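Notebook, flower table
August, entry started 9.40 in the morning

Continued from the previous page. The list from Woltasby is now corrected, the stem numbers agree with the shelf, and I have written 259 in the stock book in ink. Please do not write over it with pencil again. If something goes out to Craddock, put it on a new line.

Today is for the arrangements only. All stems are artificial, so no water and no cutting on the slant, but the wires inside are stiff and they remember how they were folded in the carton. I straighten each one over the thumb before it goes in a vase. Agnes Skjelbred prefers to warm them with the hair dryer. I tried it on two carnations in July and did not like what it did to the colour of the petals, so I stay with the thumb.

The tulips are in the purple ribbed vase, in the middle of the table. I want to judge this vase alone before I decide about its neighbours, because the purple is close to the lavender in the wallpaper and the shape can get lost. 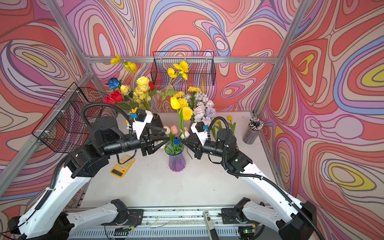 My other worry is the height. In the Bralerberg order they asked that nothing stands higher than the bar at the back, and the mixed bouquet is at the limit of that. The poppy stems are the guilty ones. They are long and thin and they go wherever they want. I could bend the lower ends and gain a little, but then they will not be straight for the next person who needs them. For the moment I leave them.

Notes on the mixed bouquet, for whoever builds it again: start with the sunflower low at the front, near the mouth of the vase, then fill with the pale yellow roses. The red ones go together on the left with the blue rose. I was against the blue rose at first. It is not a natural flower, and my grandmother would be ashamed of me. Next to the red it looks quite good.

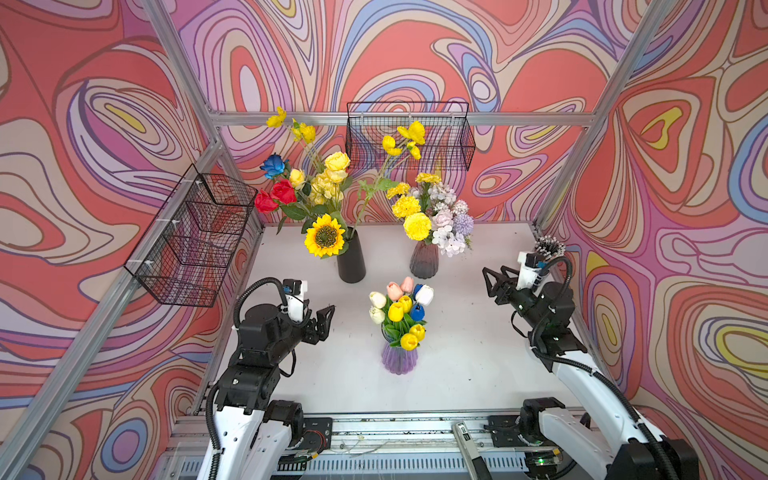 Back of the table: mixed bouquet in the matt black vase, carnations and pastels in the smoky one.

10.55. The rounded bouquet is my favourite of the day. I kept the yellow on one side and the pastels on the other. Agnes would mix them, and we can discuss it when she is back from Craddock.

To do:
Ask Zetton for the price of 13 more tulips, same make if they still have it.
Wipe the ribbed vase with a dry cloth, the dust sits in the grooves.
Find the lid of the carnation carton.
Return the 6 spare hydrangeas to the drawer.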